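White tabletop resting on a wood frame, not attached. How do I stop it from sliding around?

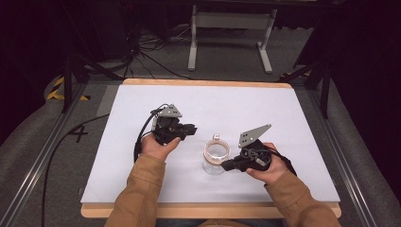

I bought a used worktable in August from a neighbor who was moving to Stustton and wanted it gone before the truck came. The base is a light wooden frame. The top is a white rectangular board that just sits on it. If there was ever any hardware, it is in Stustton now.

The trouble is that the top travels. I lean on it to write something and it goes an inch toward the window. By Friday it has an overhang on one side you could hang a coat from. I push it back and we start over.

Things I have tried:
Folded paper towels at the corners. They came out one at a time and I found them in different rooms.
Double-sided carpet tape. Held for nine days, then let go on the left side only, so now the board pivots.
Telling everyone in the house not to lean on it.

I would rather not drill through the top from above, because it's the one nice thing about the table. I also need to be able to lift it off, since the stairs in this building were designed by someone who had never owned furniture. I have a drill, a cheap set of bits and about as much woodworking skill as that implies. Budget is $40, and I already paid more for this table than I told my wife.

Is there a normal way to do this?

Posted by underhang, September 23, 2019

7 replies to this post are hidden because they were about whether the table was worth it. Showing 3.

Rocío Villca
Yes, there is a normal way, and it costs less than your carpet tape did.

What you want are tabletop fasteners, the little metal ones shaped like a figure eight. One loop screws to the top edge of the frame, the other loop screws up into the bottom of the board. Nothing comes through the top. To take it apart you back out one screw per fastener and lift.

Lay the board face down on a blanket and set the frame on it upside down, centered how you like it. Mark where the fasteners go. I'd do two on each long side and one on each short side. Each one needs a shallow round recess in the frame so it sits flush, and this is where your cheap set of bits may let you down. You want a Forstner bit the width of the loop. If you can't borrow one, you can chew out the recess with a chisel, and it will look terrible, and it will be under the table where it belongs.

Now the important part. Measure how thick the board is before you buy screws. Then buy screws that go a little over halfway in. Put a flag of masking tape on the drill bit at that depth and stop when the tape touches. I have put a screw up through the face of a white top exactly once, at 11 at night, and I still own that table, and there is a fruit bowl on it that can never be moved.

If the board has a particle core, drill pilot holes and drive the screws by hand. They strip if you look at them wrong.

One more thing: if the top is solid wood under the white, it will swell and shrink across the grain over the year, so leave the fasteners loose enough to swivel. If it's particleboard or MDF you can mostly ignore this.

Brusis
just glue it

Navlow881
He said he has to get it up and down the stairs, Brusis.

Rocío's answer is the right one, but if you want to try something this afternoon with no drilling, get that rubbery mesh shelf liner, the kind sold by the roll for kitchen drawers. Cut strips the width of the frame rails and lay them flat all the way around, then set the board on top. No adhesive. It won't survive somebody sitting on the edge, but it will survive handwriting. I had a top like yours on one for three years in a rental.

If that's not enough, screw four small wood blocks to the underside of the board so they sit snug inside the corners of the frame. Then it can't go sideways at all and it still lifts straight off. Same warning about screw length. You can glue the blocks instead if the underside is bare wood, which I suppose makes Brusis partly correct.

Don't use the blocks alone if kids are going to lean on the overhang. Nothing is holding the board down, and it will tip.

underhang
Thank you all. Shelf liner is in as of tonight and the board has not gone anywhere, though it has done this to me before. Ordering the figure eights. My wife would like it known that she has read this page, including the part about the price.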